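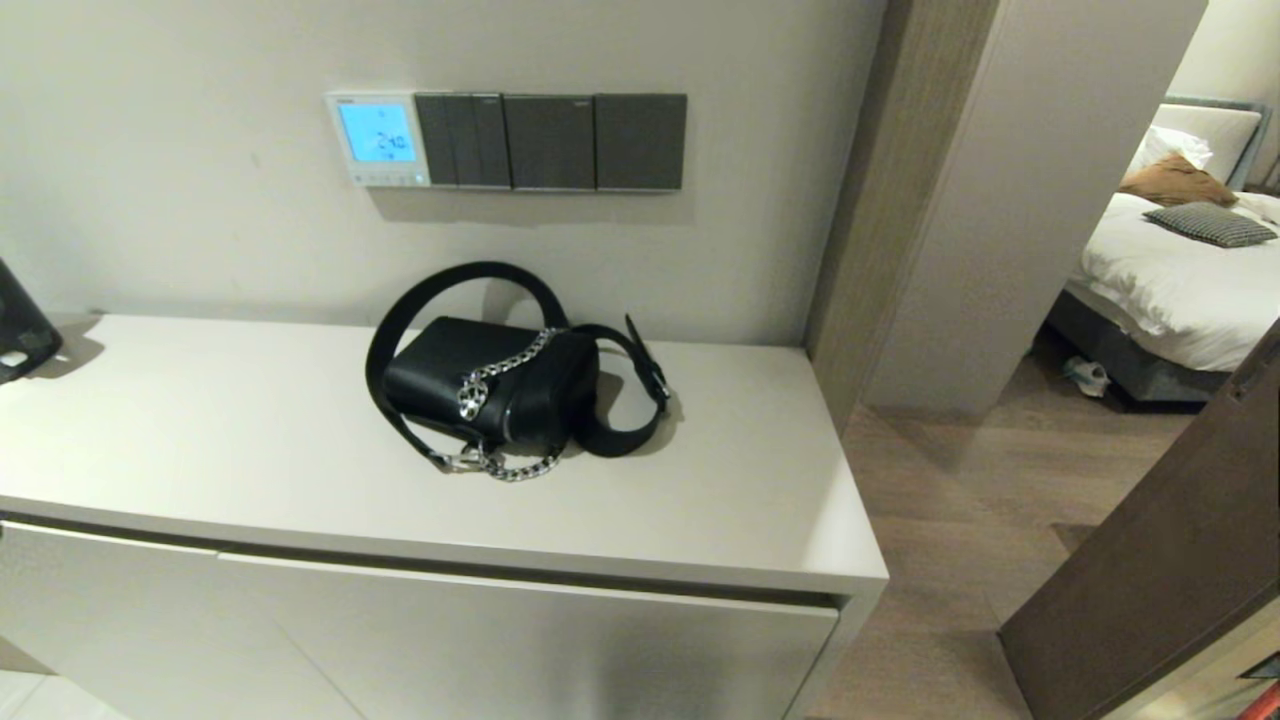 The Robot Who Puts Your Bag Away

Picture a vacation apartment at eleven in the morning. The last family has gone home. The next family gets here at three. In between, somebody has to make the beds, wipe the counters, and find out what got left behind.

Something always gets left behind. Phone chargers. One sock. A purse on top of a cabinet, right where its owner would be sure to see it.

In the town of Brastwood, a company called Louro looks after 204 apartments like that. It has 41 cleaners. Last October it also got 3 robots, made by a firm named Govix. The robots don't mop and they don't make beds. Their job is picking things up, and they are very slow at it.

Why is picking things up so hard? You do it all day without thinking. A robot has to think about every bit of it. Take a purse with a chain. Which part is the purse? Is the strap part of it, or is it a belt lying nearby? If you grab the chain, does the rest come along? A four-year-old knows. A robot needs lots of practice, and so far the Louro robots have had 3,858 tries at picking up lost things. Some of those tries ended on the floor.

Then there is getting around. Hallways are narrow, doors get left half open, and people kick off their shoes wherever they please.
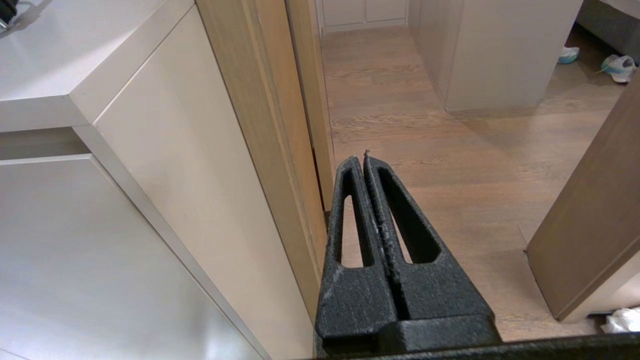 The gripper's two black fingers, with sneakers on the floor up ahead.

So what changed for the cleaners? They bend down less, and their backs are happy about it. They also have a new chore, which is helping the robot when it gets stuck. A cleaner taps a tablet, shows the robot where to hold the thing, and goes back to the pillows. Louro pays extra for this, after the cleaners asked twice.

Some of them worry. If robots get good at lost socks, will they want the pillows next? That's a fair question, and grown-ups are still arguing about it. Louro says it won't cut any jobs this year. The cleaners would like to hear about next year, too.

For now, the purse goes in a bin marked with the apartment number, and a person calls the owner. The robots don't make phone calls. They have enough trouble with straps.

Filed under: Robots, Jobs People Do, Ages 8 and Up

We use cookies to remember which pages you've read. Ask a grown-up before you click OK.

© Plokance Kids | Contact us | Back to top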